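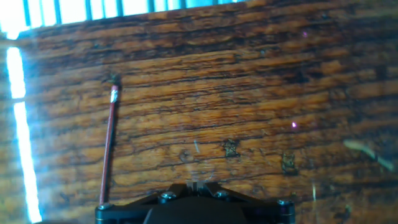

손목 카메라 하나만으로 로봇에게 물건 집는 법을 가르칠 수 있을까?

가르칠 수는 있지만, 시연을 찍는 장소와 시간을 일부러 흩어 놓아야 한다고 나는 생각한다.

이런 말을 꺼내게 된 것은 지난 3월에 나온 Erow 보고서 때문이다. Aranka Fülöp과 Selvaraj Uddin이 쓴 글인데, 조건을 꼼꼼히 맞춘 실험실에서 모은 시연 197개로 정책을 학습시키고, 그것을 여덟 군데의 전혀 다른 방에 들고 가서 돌려 보았다. 실험실에서는 흠잡을 데가 없던 정책이 창가 자리에서는 자꾸 엉뚱한 곳으로 손을 뻗었다고 한다. 읽으면서 참 반가웠다(남의 실패를 반가워해서 미안하지만, 이런 결과를 숨기지 않고 실어 주는 분들이 정말 고맙다!).

우리는 오랫동안 깨끗한 데이터를 미덕으로 여겨 왔다. 흰 책상에 고른 조명, 무늬 없는 배경. 나도 학생 때 그렇게 배웠고, 커튼을 치느라 오전을 다 보낸 날도 있었다. 그런데 가정집에는 창살 사이로 빛이 쏟아져 들어오고, 나뭇결이 짙은 상판에는 옹이 같은 얼룩이 있고, 가느다란 막대 하나가 그 결에 반쯤 묻혀 버리기도 한다. 사람 눈에는 별일이 아닌데 작은 카메라에는 꽤 큰일이다. 이런 화면을 불량이라며 지우는 습관부터 고쳤으면 한다.

보고서 뒷부분에는 더 재미있는 대목이 있다. 시연을 약 31개만 덜어 내고 그 자리를 밝기가 들쭉날쭉한 시연으로 채웠더니 창가에서의 실패가 눈에 띄게 줄었다는 것이다. 물론 Liviu Filip의 반론도 일리가 있다. 빛이 번진 화면이 너무 많으면 손끝 위치를 제대로 배우지 못한다는 얘기인데, 나도 비율을 어떻게 잡아야 할지는 아직 잘 모르겠다. 방 여덟 군데로 결론을 내리기에도 좀 이르고.

그래도 다음 수집 계획을 세우는 분이 있다면, 조명 장비를 새로 사기 전에 창문이 큰 방부터 하나 빌려 보시라고 권하고 싶다. 우리 팀도 여름에는 오후 늦은 시간에 찍은 시연을 따로 모아서, 같은 비교를 한 번 더 해 볼 생각이다.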